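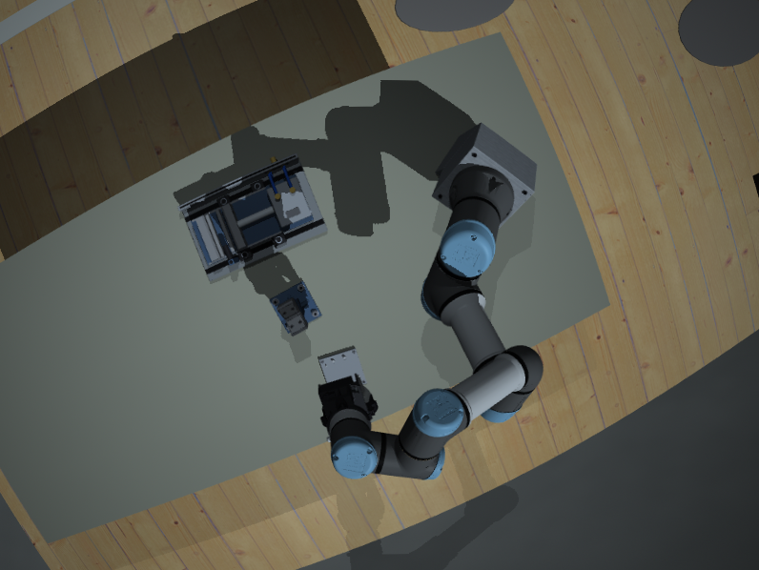
The Murkoto bench cell is made for small assembly rooms where people still build things by hand and would like to go on doing so, only with less of the fetching, holding and pressing that makes for sore wrists by the end of the week. We have been supplying it since our own assembly room asked for one, and most of what you'll read on this page comes from living alongside it. The arm stands on its own grey block at the bench and reaches across the mat with the gripper, so a plate can be held at a slight tilt while the fixture and the circuit board lie within the same working area. If you have ever tried to hold a thin metal plate by its edges while feeling for a screwdriver with your other hand, you'll know why we started with that job!

What it does in a working day

A bench cell takes on the repeated part of a job and leaves the rest with the person. In our own room, where we build the Jitosine controller, the arm picks up the cover plate, carries it over and holds it for fitting. The person beside it checks the board, seats the connectors, looks over the finished unit and decides whether it is good enough to go out (a decision we have never wanted to hand over, and we don't suggest you do either). One cell looks after one bench. You can teach it up to 18 separate jobs and call them up by name from the panel, so changing over from a morning product to an afternoon one is a matter of swapping the fixture and picking the job from a list.

Teaching is done by moving the arm by hand to where you want it and pressing the button to save the position. Most people have a simple pick and place running on their first afternoon. After that there is a fair bit of fiddling, we won't pretend otherwise, and it usually concerns how firmly the gripper closes and how slowly you want the last little bit of the approach to be.

What changes for the people at the bench

We get asked this more than we get asked about speed, and quite right too. The first thing our assemblers noticed was the quiet in their hands. The second was that the job had more walking and talking in it, because whoever minds the cell also ends up minding the parts trays, the labels and the little pile of units that need a second look. Some people loved that from the start. Others missed the rhythm of doing the whole unit themselves, and it was a good while before we found a fair way of sharing things out. We now swap places every 2 hours, and anyone who wants a day of plain hand assembly can put their name down for one.

Please do bring the bench team in before you order, and well before delivery. They know which part always arrives slightly bent and which screw is a nuisance, and you'll save yourself weeks by asking. When we set up the cells at the Gudeta works, the best change to the layout was turning the fixture so that it could be loaded from the left, and that came from the people who were going to be loading it.

What comes with it

The arm and mounting block
Gripper with two sets of fingers, one plain and one padded
Bench mat
Control panel with stop button and 4 metres of cable
One blank fixture, ready for you to fit out for your own part
Lania job software, with updates for as long as you own the cell
Printed handbook, written for the person using the cell

Training

Each order includes 2 days of training at your own bench, for up to 4 people. We would much sooner teach the assemblers than the managers, though managers are very welcome to sit in and have a go. Lania can also be used on an ordinary computer, with a drawn version of your bench, so that jobs can be tried out and altered at a desk before the arm goes anywhere near a real part. It's a kind way to learn, and lots of our customers keep using it long after they need to.

Delivery and support

Delivery takes 54 days from the date we agree your bench drawing. Orders for delivery before the December shutdown should be placed by the end of September. Spare fingers, mats and blank fixtures are kept in stock and go out the next working day.

If you'd like to see a cell running, you are welcome to visit the assembly room and spend a morning beside one. Bring a few of your own parts, awkward ones included, and bring somebody from the bench if they can be spared. The kettle is by the door.

Page last updated Jun 7, 2019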